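Our May visit to Trultine, and what I brought home in my notebook

I had been meaning to write this up ever since we got back, and Sang Mai has now asked me twice, so I have made a pot of tea and sat down to it. For those who couldn't join us, Trultine opened its Restville lab to visitors for one afternoon, and a small party of us went over from Chisholm to hear how they write the rules their two-handed robots work under. I went in expecting a dull hour of binders. I stayed until they were stacking the chairs — and Sang had to come back in and fetch me.

Ognjen Mladenović met us at the door and gave us the safety talk himself, which I thought was a nice touch. No lanyards past the yellow tape, long hair tied up, and please don't lean on anything. He then took us to the practice room, where every new task is tried in simulation before a real machine is allowed near it. They call their rule book Multent, and it runs to 26 pages. The older version had 90, and Ognjen admitted with a grin that he was the only person who had read it to the end.

The part that held me longest was the section on drawers. You or I would open a drawer with one hand while holding something in the other and never give it a thought, but there is a good deal to settle when you have to put it into words. Multent says the hand on the handle must pull in line with the drawer, and that the other hand keeps whatever it is holding low over the table and well clear of the cabinet until the drawer is open.

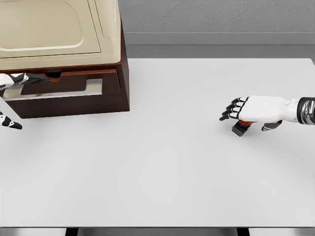 I asked why the held object had to stay so low, and Ognjen said it came down to drops. A small thing let go close to a tabletop mostly stays where it lands, and one let go from higher up goes wherever it pleases. I have raised three children and I can vouch for that! He also likes a wide clear space between the two hands, so that a mistake by one doesn't become the business of the other.

A task needs 1,256 simulated runs on record before anyone may sign it off, and then 2 people have to sign, one of whom must have had no part in building it. Sang wondered out loud whether people get lazy about that second signature toward the end of a long week. They do, apparently, so the second person now has to pick a handful of runs and write a sentence on each in plain English. I was shown a few of these and they were lovely, some of them quite cross. "Fingers hooked the handle but slid toward the end of it, please look again," said one.

We finished with coffee and a very good lemon cake, and I got into a long talk about whether a failed run should ever be deleted (Multent says never, and I agree). Sang has the paper copy of the drawer section if you'd like to borrow it. Please do give it back, as I have scribbled in the margins and still want to type those notes up.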